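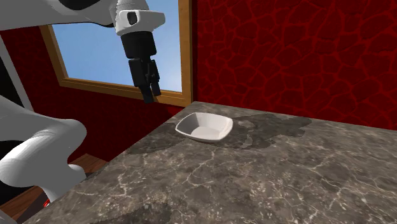 Por que o meu pão ficou baixo e duro, se eu pus na massa tudo o que a receita mandava? A pergunta chegou numa carta de Clonstead, no mês de outubro, e a carta dizia também que o pão da padaria Potgieter fica sempre alto. É uma boa pergunta. Para responder, temos de falar do fermento.

O que é o fermento?

O fermento de padeiro é um ser vivo. É um fungo, parente dos cogumelos, mas tão pequeno que um só não se vê sem microscópio. Num pacote há muitos milhões deles. Quando o fermento está seco, ele descansa. Quando recebe água e farinha, acorda e começa a comer.

O que ele come?

Ele come açúcar. Mesmo quando não pomos açúcar na massa, a farinha tem amido, e uma parte do amido transforma-se em açúcar quando a farinha se mistura com a água. O fermento come esse açúcar e solta um gás, o dióxido de carbono. É o mesmo gás das bebidas com bolhinhas.

Por que o gás não foge?

A farinha de trigo tem proteínas. Com a água e com o trabalho das mãos, elas formam uma rede elástica com o nome de glúten. A rede segura as bolhas, um pouco como a borracha de um balão segura o ar. Por isso amassamos durante bastante tempo. No forno, as bolhas crescem ainda mais, depois a massa fica firme e os buraquinhos ficam lá dentro. Corta uma fatia e procura-os.

E o pão de Clonstead?

Não sabemos com certeza, mas há três causas que acontecem muito. A água estava quente demais e matou o fermento. A cozinha estava fria e o fermento trabalhou devagar. Ou a massa foi para o forno cedo demais. A água deve estar morna, como a água do banho de um bebé.

Uma massa para experimentar

Pede a um adulto para ficar contigo. Precisas de:
300 gramas de farinha de trigo (nós usámos a farinha Arnik, mas qualquer uma serve)
185 mililitros de água morna
uma colher de chá de fermento seco
meia colher de chá de sal

Mistura tudo numa tigela e amassa durante dez minutos. Cobre a tigela com um pano e espera 90 minutos. Antes de cobrir, tira uma bolinha de massa e põe-na num copo alto e direito. Marca a altura do lado de fora com um elástico. Assim vês quanto ela sobe.

Faz depois outra bolinha sem fermento, noutro copo, e compara as duas.

O adulto põe a massa no forno bem quente, a 220 graus, durante meia hora. Deixa o pão arrefecer antes de cortar. Em Hondstead comem-no com manteiga e mel.

Palavras novas

Amido: parte da farinha feita de muitos açúcares ligados.
Glúten: rede elástica que se forma na massa de trigo.
Levedar: crescer por causa do fermento.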